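Why does a chessboard fold in half?

I love a game board that turns into its own box. When a chess set is folded up, you only see half of the squares, so it looks like a board for very short games! A full chessboard is a big square, eight squares along each side. Fold it down the middle and you get four rows of eight. 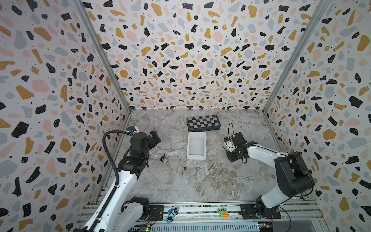
Liliana Farina
Games writer, Candthorpe Young Explainers

So why bother folding it? Well, a chess set has lots of little pieces, and little pieces love to roll under the couch. (I once lost 2 pawns that way, and my brother played on with two raisins.) Lots of folding boards are hollow, so the pieces can sleep inside.

Now look at the colors. Dark, light, dark, light, all the way across. No square ever shares a side with one of its own color, and that helps your eyes follow a slanting line.

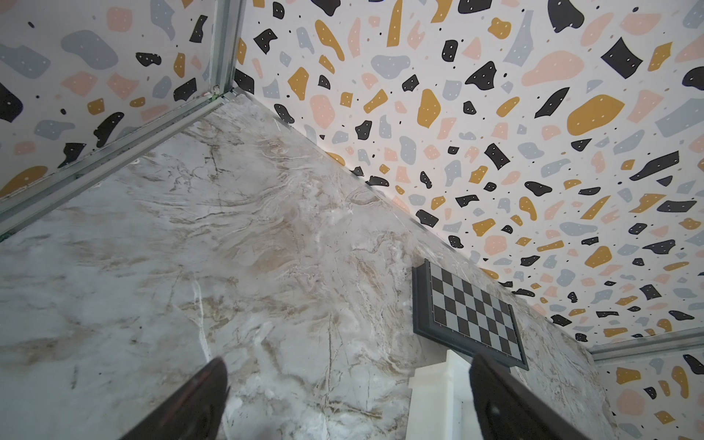 That matters a lot if you're a bishop! Bishops only move on slants, so a bishop that starts on a dark square stays on dark squares for the whole game. Try it with your finger and see.

Got a board at home? Fold it up, pick a corner square and find out how far a slanting line can go before it hits the edge. 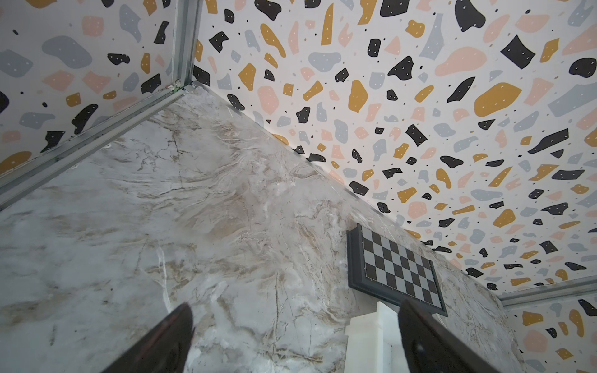

Dark and lighter squares take turns across the chessboard.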